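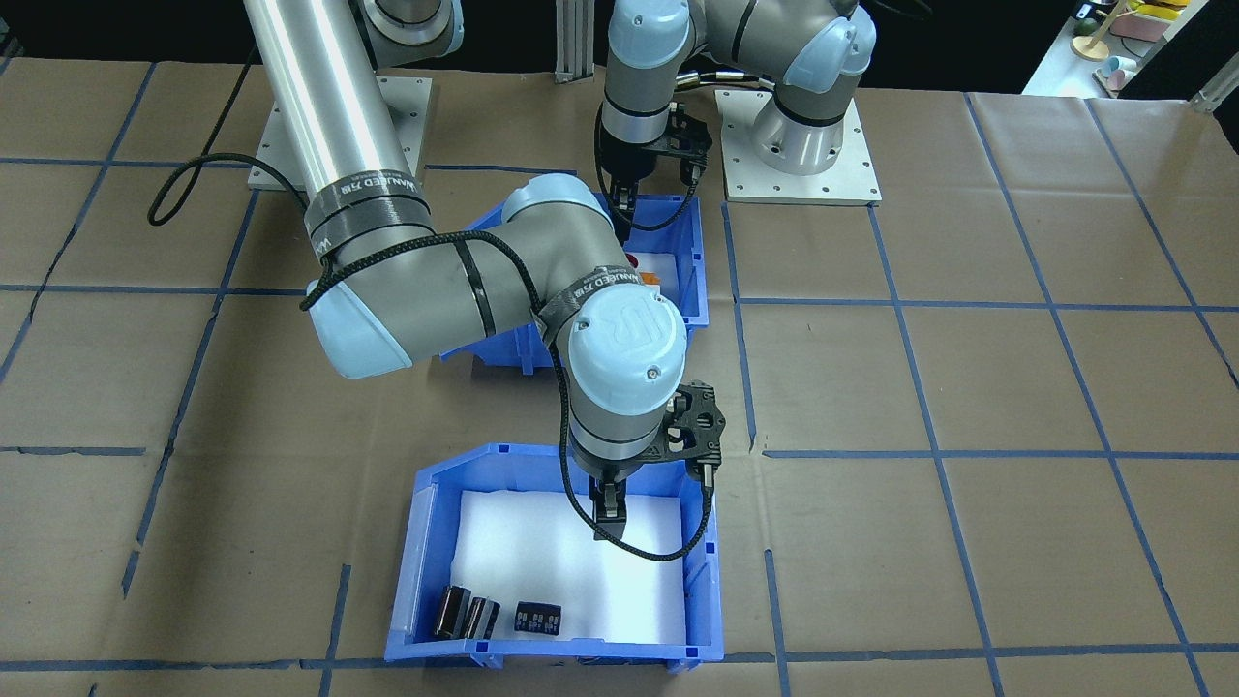 July 2025

Peels, Turnov coal balls, batch 2

Back on the Turnov material after the long gap. Last proper session was in May, when Frans Willems and I cut the first slabs and got as far as coarse grinding. The slabs have been in the drawer since then, wrapped, and none of them has bloomed, so there can't be much pyrite in this lot. The ones from the lower seam (separate box) are going white at the corners and need to be dealt with before anyone does anything else with them.

Started with slab 1,858, bottom face. Ground on 400 grit on the glass plate, then 600. Rinsed well between the two. Etched in dilute hydrochloric, 2 per cent, for 20 seconds. That was too short. The first peel came away almost blank except for a patch of root near the margin. Reground lightly and went again at 35 seconds, which gave good relief on the cell walls. Dried upright, flooded with acetone, rolled the acetate down from the left-hand edge. Left it the full half-hour.

Peel 3 is the first one worth keeping. There is a fern rachis in oblique section near the middle, xylem strand well preserved, cortex patchy. I would call it an Ankyropteris type on the shape of the strand, which comes out like a squashed H, but the arms are broken on one side and I'm not putting a name on the label yet. Frans thinks it may be too small. He measured the strand at 3 mm across, and I got the same.

Around it there's a lot of the usual mess. Stigmarian rootlets going through everything, including straight through the rachis cortex at one point. Several detached sporangia, walls one cell thick as far as I can tell, with spores still in two of them. Some of the dark fragments I logged in May as cordaite leaf are not leaf. Under the compound scope they are periderm, with the cells in neat radial files, and I have corrected the card. Anyone using the old spreadsheet should check that column before quoting it.

Took peels 4 to 9 at the same etch time. Number 6 has a bubble across the rachis and is no good for measuring, but I kept it in sequence so the spacing isn't thrown out. Number 8 tore at the corner coming off. Nothing lost that matters.

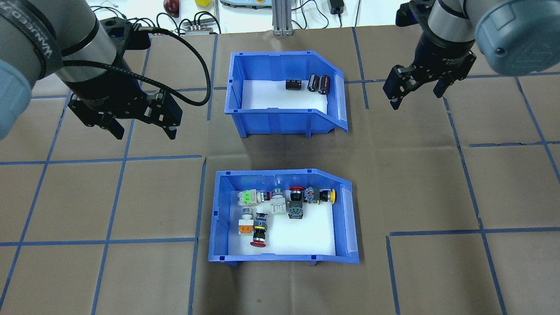 Mounting. The Arker resin is finished and the replacement is the Nordin one, which is thinner and stays workable longer. It wets the acetate better but it creeps, and two of the slides had resin under the stage side by the time I came back to them. Less per slide next time, and leave them flat overnight with the small weights on. Colour is fine so far. I would like to see what it does after a few months in the light before we commit the type slides to it – there are still enough old mounts in the cabinet that have gone the colour of tea.

Maceration. Put the offcuts from the same slab through for spores. Dissolved the carbonate out first, sieved, then oxidised the residue. Recovery is modest. Counted 62 identifiable grains on the first strew slide, most of them Lycospora, a fair number of small smooth trilete spores I have lumped together for now, and a handful of monoletes. That is a low count and I would not draw anything from it. Need at least three more slides before the proportions mean much. The in situ spores from the sporangia on peel 3 ought to be picked and compared with the smooth triletes, as the size looks right.

On the question of whether the rachis and the sporangia belong to the same plant: no attachment seen in any of the nine peels. They sit close together in all of them, but so does everything else in this slab. Frans is keener on it than I am. We agreed to take the sequence down another twenty peels and follow the rachis toward the thicker end, and if a pinna comes off it we can argue again.

Lab matters. The fine grit had coarse in it. Someone has been putting the spoon back in the wrong jar, and I lost most of an hour to scratches I thought were in the specimen. New jar opened and labelled. Please keep one spoon to each. The Fosto saw blade is wandering to the left on anything thicker than a fist and wants dressing or replacing. I have not cut the big nodule for that reason. Acetone is down to the last bottle, order is in.

To do:
Regrind 1,858 and continue from peel 10
Remount the two crept slides
Strew slides 2 to 4
Pick spores from peel 3 sporangia, SEM stub if there are enough
Look up the strand dimensions in the old monograph, the grey one, not the reprint (plates in the reprint are too dark)
Lower seam box – sort out the bloom, dry storage

Left peels 4 to 9 in the flat folder on the second shelf, interleaved, face up.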